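How to get scuff marks off a long white wall (and when to give up and paint)

214 shares | 18 comments

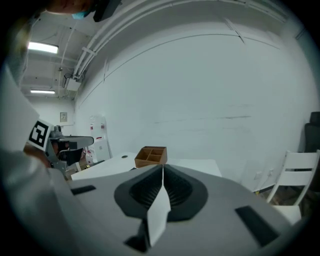 Faint dark marks running sideways across the middle of the big wall, workroom at Clirkgate.

White wall, lots of it, faint dark streaks across the middle. Every workroom gets these. Chair backs, cart handles, table corners, boxes dragged along. I did the whole of ours in November with a bucket and two bags of rags and wrote the steps down as I went, so excuse the notes.

Works on regular painted walls. Wallpaper, bare plaster, lime wash — different job, go find another page.

What you need

Two buckets. One soapy, one plain.
Dish soap, the mild kind. A squirt.
Soft white rags. White matters, a red one bled on me.
Melamine sponge (the white eraser type)
Baking soda
Pencil eraser, clean
Painter's tape
Flashlight
Old sheet for the floor
Small roller and leftover wall paint, only if you get to that part

Before you start

Pull the furniture off the wall. Tables too, far enough that you can walk behind without turning sideways. If your table has a hole in the top for cables, unplug and pull the cables out first, otherwise you drag the whole mess with it. Ask me how long that cost. 14 minutes untangling.

Outlets. Low ones near the floor are the ones you forget, and drips run straight down to them. Switch off that circuit at the panel, check it's really off, then tape over the faces. Tape stays on until the wall is dry. Same for any box or cable higher up if you're going that far. I leave conduits and pipes alone except for a dry duster, top side, where the dust sits. Dust first, always. Wet dust is grey paste and it lands on the part you just cleaned.

Then the flashlight. Hold it flat to the wall and look along. Marks sitting on top of the paint look a little shiny or raised. Dents and scratches throw a shadow. Cleaning won't fix a dent so stick a bit of tape next to each one and move on.

Step 1. Test spot

Somewhere low, behind where a table goes back. Wipe with soapy water, let it dry, look. If the rag picks up white you have flat paint that doesn't like being washed. Go very easy from here, or skip to the painting part.

Step 2. Dry first

Dry rag, long strokes. Takes off more then you'd think. After that the pencil eraser on the thin lines. Short strokes along the line, brush off the crumbs. I got a good share of ours this way with no water at all.

Step 3. Soapy water

Rag wrung out hard. It should feel damp in your hand and leave no drips. Work from the bottom up. Sounds backwards, but runs down a dirty wall leave tracks and runs down a washed wall mostly don't. Do a patch as wide as your arms, rinse it with the plain water rag, dry it, next patch. Overlap a bit.

Change the water when you can't see the bottom of the bucket. Our wall ate 12 buckets. It's a big wall.

Step 4. Stubborn ones

Baking soda paste, a spoon of soda and enough water to make it spreadable. Fingertip and a rag, light circles, rinse.

Still there? Melamine sponge, damp, barely any pressure. This thing is sandpaper, very fine sandpaper. On flat paint it makes a shiny patch and on shiny paint it makes a dull patch. Either one shows up worse than the scuff when the ceiling lights hit it sideways. Three or four passes, stop, look from across the room. If you can't see it from the door leave it alone.

Black rubber marks come off easiest. Metal marks (gray, thin, hard edged) are the worst and some of mine didn't budge.

Step 5. Rinse and look again

Whole strip, plain water, clean rag. Soap film turns yellowish later and catches dust. Let it dry properly before you judge. Lunch is a good length of time. Then the lights on, all of them, and look again from both ends of the room.

When to paint instead

If you have a band of ghost marks the full length of the wall, don't dab. I dabbed. Looked like a rash. Touch-up on old white never matches, the old paint has gone off-color even if it's the same can.

Better: paint from corner to corner. If that's too much wall, pick a straight line, tape it, and do a full band below it on purpose, one shade darker. Elfriede Schwaiger did her room at Plododholm that way, light gray to waist height, and it hides a lot.

Whichever you pick, wash first, fill the dents, sand the filler flat, one thin coat, wait, second thin coat. Roller nap short. Outlet covers come off for this, power still off. Keep the screws in a cup.

Stop it coming back

Table edges off the wall, a hand's width. Felt or rubber bumpers on corners that stick out. Chair rail at the height where the marks are — measure your own chairs first, the store height was wrong for ours. And wipe new marks the same week, they lift with a dry rag while fresh.

I keep a rag and an eraser in the supply drawer now. Cheap fix.

Comments (18), showing 3

Eduardo Villanueva
Does the paste work on eggshell? Landlord is picky.

 Reply from author: yes but test low down first, and rinse twice. Dried soda leaves a white haze.

Fereshteh Jafarzadeh
I used a tennis ball on a broom handle for the rubber marks up high. Fuzz works like the eraser, no ladder. Do not press hard.

Crisanto Pangilinan
Went at mine with the melamine sponge before reading this. Shiny patch size of a dinner plate. Painting this weekend I guess.

Load more comments

We use cookies to remember your settings and count visits. Accept all | Manage choices

Get the next how-to by email. Enter your address. Unsubscribe whenever you like.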